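Man-lok Mok
26 June 2020

Sorting the desk drawers this week. I've been putting it off since we moved the office home, so I'm posting as I go to keep myself at it.

2/ Top drawer had three kinds of tape, none of it where I'd look for it. Two dried-out glue sticks went in the bin. The Wulta stapler stays, though I'll need to find staples that fit.

3/ Bought a few divided trays from Drurkar. The insert that came with the desk is 300 mm wide and slides every time you open the drawer. The smaller ones don't, once you line them up against the front.

4/ My rule for now - rolls get the small compartments, anything long gets the long one. Pens are going in a jar on the shelf.

5/ First tray, before it went into the drawer (second photo):
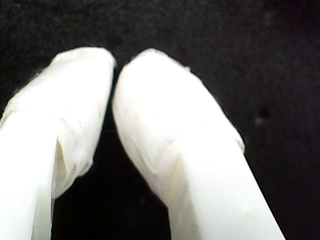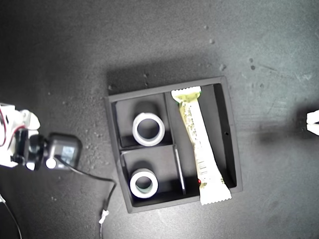
Second photo: black tray, a white roll in each of the small compartments and a snack bar in the long one. The bar is too long for it and pokes out over the bottom edge.

6/ Renji Hayashi asked why there's food in a stationery drawer. I work through lunch most days and the kitchen is down two flights of stairs. It's staying.

7/ Might turn the tray sideways so the long side runs with the depth of the drawer. Doesn't help the bar, but it leaves room beside it for the ruler and the good scissors.

8/ Kai-wen Hsu says to line the drawer first so nothing rattles. I have a roll of grey felt left over from the chair legs and will try that tonight.

9/ Dark surfaces show every bit of dust, by the way. I wiped the drawer fronts with a damp cloth and they still look grey at the edges.

10/ Second drawer is chargers and cables. Not looking forward to it. If anyone has a way of labelling cables that doesn't peel off after a month, please reply. I've tried masking tape and bread tags.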